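Speaker notes: wildfire evacuation of care homes and group residences
Session 3, 50 minutes including questions

Slide 1. Title
Introduce self and the regional emergency program. Mention exits and the sign-in sheet. Slides go out by email afterward.

Slide 2. What this talk covers
Moving people who can't move themselves. Most evacuation planning assumes a household with a car, a phone and somewhere to go. Residents of a care home have none of those on short notice. Not covering hospitals today, they have their own transfer agreements.

Slide 3. The Hakstead order
Fire crossed the ridge road in August. Population under order was 3,330. Inside that number were 12 licensed residences, from a four-bed group home up to the long-term care centre on Dai Street.
Alert went to order faster than the plan allowed for. The plan said six hours between the two. We had a little over two.
Pause here, let them look at the map.

Slide 4. Transport
Contract was for school buses. School buses have steps and narrow aisles. Two accessible coaches were on the list and one was out of service in another district.
Stretcher transfers went last because they needed ambulances, and the ambulances were already on the highway. If I were writing the plan over again, stretcher cases would get called at alert stage. Say this slowly, it's the main point of the first half.

Slide 5. The receiving end
Winalstead opened the arena and the curling club. Arena had cots at 46 cm height. Too low for anybody who transfers from a wheelchair.
Washrooms: one accessible stall at the rink end.
Kitchen was fine. Power was fine. Backup oxygen took until 9 p.m.

Slide 6. Medication and records
Paper medication sheets travelled with the residents in five of the homes. The rest were on the Zorier records system, and staff couldn't log in from outside the building network. Pharmacist in Winalstead rebuilt lists by phone.
Recommendation: printed sheet, updated monthly, in a bag by the door. Goes with the person, not with the driver.
Expect a question about privacy. Answer: sealed envelope, name and birthdate on the outside, signed over at the door.

Slide 7. Staff
Staff lived in the evacuation zone too. Some had kids to collect. Homes that had asked staff about this ahead of time kept more people on shift.
Wages during evacuation: refer to the handout, don't get into it from the podium.

Slide 8. Exercises
Tabletop in October, then one physical move before spring. Doesn't have to be the whole building. One wing, one bus, down the road and back.
Time the loading separately from the driving.
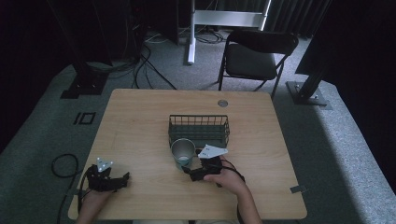
Slide 8: Wire basket and metal cup on a wooden table

Slide 9. Going home
Re-entry took longer than leaving. Air quality checks, fridges, water flushing, licensing inspection. The Dai Street centre was the last to reopen.
Families phoned the homes, the homes' phones rang in empty buildings. Forward the main line before you lock up.

Slide 10. To do this month
Check bus contract for lifts and ramps. Get a second receiving site in writing. Measure the cots.

Questions. If short of time, skip slide 9 and take them from 8.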